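Estier Releases Zeva 8, Grasp Planning Software That Admits When It Is Guessing

Wrist-view planner adds a plain-language confidence log, a faster replay tool and an "I would prefer not to" setting

June 2022 - Estier today released Zeva 8, the new version of its grasp planning software for two-finger grippers. Zeva takes the view from a camera mounted behind the fingers, works out what is between them and what lies beyond them, and proposes the next move. Version 8 does this with fewer surprises than version 7, a sentence the company's engineers asked to have worded more strongly and the company's lawyers asked to have removed.

The main change is in how the planner handles thin, upright objects. Earlier releases were fond of boxes. Give Zeva 7 a carton and it would plan a textbook approach; give it a pole and it would sometimes plan an equally textbook approach to the background. A pole is narrow, it is often shiny on one side, and it tends to run out of view at both ends, so the software has no top or bottom to measure from.

"We spent a whole winter on sticks," said Harish Menon, who leads perception at Estier. "My family has stopped asking what I do."

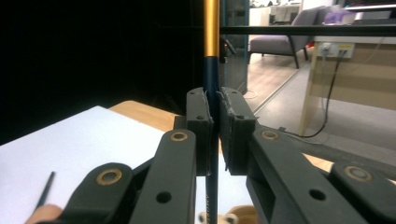

Zeva 8 tracks the contact zone between the pads separately from the rest of the view. If an object changes color halfway along its length, the planner now treats it as one object with two colors. Version 7 had a habit of treating it as two objects that happened to be getting along very well. Glass is also handled more carefully: surfaces seen through a panel are kept out of the list of things the gripper might try to reach, which should please anyone who owns a panel.

The second change is the confidence log. Every plan now comes with a short written line explaining how sure the software is and why. The lines are built from a set of 196 phrases, edited by Meenakshi Bhat, who joined Estier as a technical writer and was given the job after complaining about the old error codes in a meeting. Users of earlier versions will remember code 300, which covered everything from a missing calibration file to a gripper pointed at the ceiling. Code 300 has been retired. In its place are messages such as "The edge of this object may be a shadow" and "Calibration is older than the fingers."

The log can be turned off. In testing, the people who turned it off generally turned it back on by lunch.

Third is the abstain setting, known inside the company as "I would prefer not to." When the planner's confidence falls below a level chosen by the user, it holds position and asks for help. Sales staff were nervous about advertising a product that declines to work. Early customers seem to like it.

"I have paid for a lot of software that was certain," said Gervásio Bezerra, automation manager at Prasia, which has used a preview build on its sample-handling line. "This one stops and tells me it can't see the back of the jar. Fine. I can't either. We turn the jar - problem solved."

Open space gets some attention too. When the fingers are apart and nothing is within reach, Zeva 8 builds a coarse map of the work surface and marks distant items as candidates, with a lower score the farther away they are. It no longer rushes to commit to the first small object it spots at the back of a table.
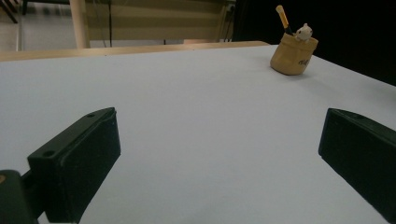 Open fingers over a clear white tabletop, with a pencil and a small white figurine in the tan holder beyond.

The replay tool, written by Nandini Shetty and Elango Lobo, lets users load a recorded session and step through it with the planner's choices drawn over the view. Recordings can be trimmed, tagged and compared across versions. The two engineers disagreed for most of the project about whether the space bar should pause or advance, and the release ships with a preference for it.

Zeva 8 opens Zeva 7 project files directly. Gripper profiles carry over, but users with custom finger pads should measure the pad faces again before their first run, and worn pads should be entered as worn.

Zeva 8 is available now to customers with a current license. A version for the Palaniappan controller is planned for October. Estier has not said which year, but when asked, Menon confirmed that it is this one.

About Estier
Estier makes planning and perception software for robot grippers. It does not make the grippers, and would like people to stop mailing them in for repair.

Press contact: Meenakshi Bhat, Estier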